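Progress report to the Sjöberg Fund, second period
Storkeo Pattern Archive, Hanetti
April 2021
Prepared by Jingyi Bai, project lead

## Where we are

Cataloging of the main collection is finished. The old Storkeo print works left 2618 pattern sheets in the Hanetti warehouse, and every one now has a catalog number, a short entry and a shelf location. The original plan had this done at the end of February. We finished several weeks after that. The delay came mostly from the second run of drawers, where sheets had been stored folded and had to be opened slowly and left under weight before anyone could read the backs.

The rest of the work funded under this grant is in three parts: repair, recorded interviews, and the public catalog. Repair is behind. Interviews are ahead. The catalog is on schedule but has one open question that we need your view on (see the last section).

## Cataloging

The entries follow the short form agreed at the start of the grant: number, size, number of colors, motif, maker's mark if there is one, and condition. We dropped the field for intended use. The works printed the same design on wallpaper, oilcloth and curtain fabric, and the sheets rarely say which came first.

Motif terms took more time than expected. The works had its own words for things and used them loosely. "Large bell" turned out to cover lilies, campanulas and at least one tulip. We have kept the works' term in its own field and added a plain modern term next to it, so a person searching for "lily" will find the bells that are lilies and skip the others.

Florals make up the largest group by a wide margin. Stripes and trellis patterns come next. There is a small set of children's patterns that we did not know about when we wrote the application. They were at the bottom of a plan chest under shelf paper and are in very good condition, with the colors close to new.

Duplicates have been kept for now. In several cases the second copy carries pencil notes about ink that the first copy does not.

## Repair

Of the full set, 339 sheets were marked as needing treatment before they can be handled by visitors. Most have edge tears or old tape. A smaller group has mold staining from the leak on the north side of the warehouse. These have been moved to the dry room and kept apart from the rest.

Joar Hellström is doing the paper repair two days a week. He began with the taped sheets. The older tape lifts with little trouble, but the clear plastic tape used later leaves a yellow layer that has to be taken down by hand, and one long sheet can use up a morning. He has asked us to stop promising a number per week and I agree with him. We would like to report finished groups instead, starting with the next period.

Supplies have been a smaller problem. The wide Japanese tissue was out of stock with our usual supplier for most of the winter. We bought a narrower roll from Jemolano as a stopgap and joined it where needed. The cost was higher per yard and shows up in the budget table under materials.
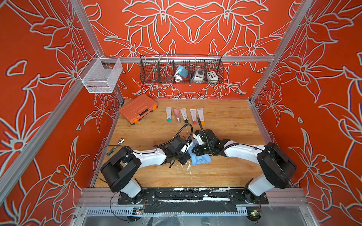
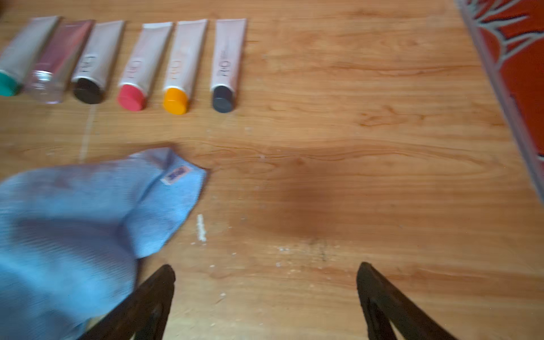
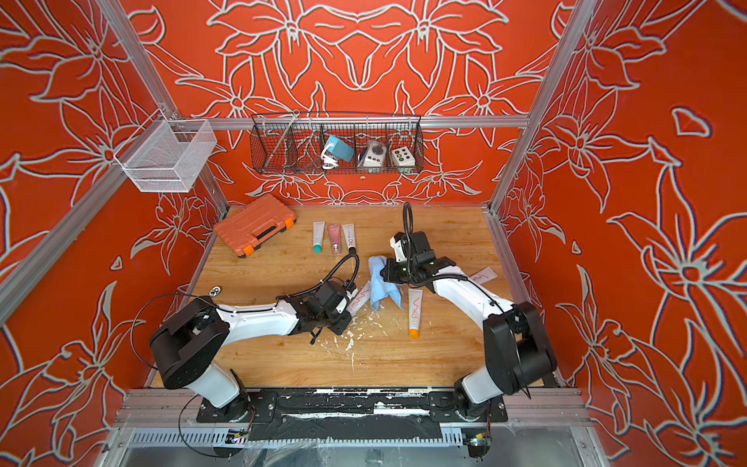
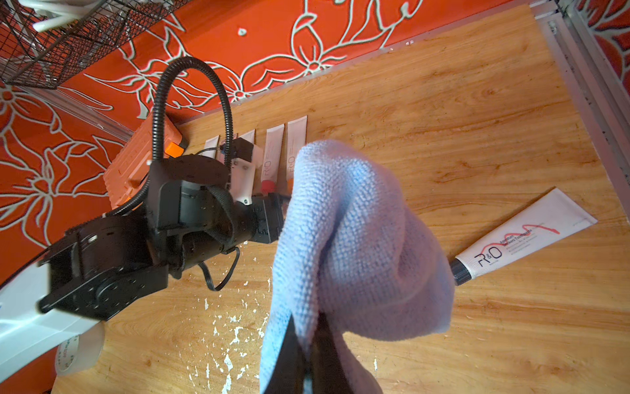
*Lily and leaf panels (first and third), tubes on the wooden tabletop (second), light blue cloth (fourth).*

## Interviews

We have recorded 63 interviews with people who worked at the print works or whose parents did. The target for the whole grant was lower than this, and we have stopped taking new names except for the color room, where we still have only one voice.

The best material is about mixing and matching. Several people described how a design would be reprinted years later from memory, with the foreman holding a scrap of the old run against the new one by the window. That explains a good deal about the catalog, where the same pattern number can sit on sheets that plainly do not match.

Transcription is slower. The noise of the machines left many of the older workers with poor hearing, and the recordings have long stretches of repeated questions. We are leaving these in the audio and trimming them from the written version. Each speaker gets a printed copy to approve before anything is put online. Four speakers have asked for changes, all of them to names of coworkers, and we have made them.

## Public catalog

The test version is running and can be searched by motif, color and number. A group of teachers from the Hanetti schools tried it in February. Their main complaint was that the color search returned too much. A search for orange brought up every sheet with a trace of orange in it, down to a single stamen. We have since split the field into main color and other colors. This meant going back through the entries, and it is most of the reason the work plan shows extra hours for data entry.

Photography of the sheets is going well. The flat ones are simple. The oversize ones are shot in two halves and joined, and the joins are visible if you look for them - we think that is acceptable for a study collection and have said so in the notes.

## Budget

Spending is within the total. Two lines have moved:

- Materials is over, as described under Repair.
- Travel is under. Most of the interviews could be done in Hanetti, and the rest were done by phone.

We would like to move the unused travel money to materials. No other changes are requested. Storage rent stays the same until the lease comes up, and the landlord has told us in writing that he means to renew.

## Problems and risks

The roof on the north side was patched in the fall and has held through the winter. It is still a patch. The warehouse owner has a quote for a full repair and has not yet signed it. If it leaks again we would have to move two rows of plan chests, and there is no other room in the building wide enough to take them. I have asked for the use of the old loading bay as a fallback.

Joar's contract ends before the repair list will. An extension would have to come from the next period's staff line or from another source. We have an application in with the county and expect an answer in the summer.

## Needed from the Fund

1. Approval to move the travel balance to materials.
2. Agreement to report repair by finished group.
3. A decision on image use. The grant terms say the catalog images should be free to reuse. A wallpaper company has asked whether that includes commercial printing. We read the terms as yes, but two of the families we interviewed have said they would be unhappy to see the designs sold. We are holding the high-resolution files back until we hear from you. The small versions are already up.

The full list of catalog entries and the budget table are attached separately.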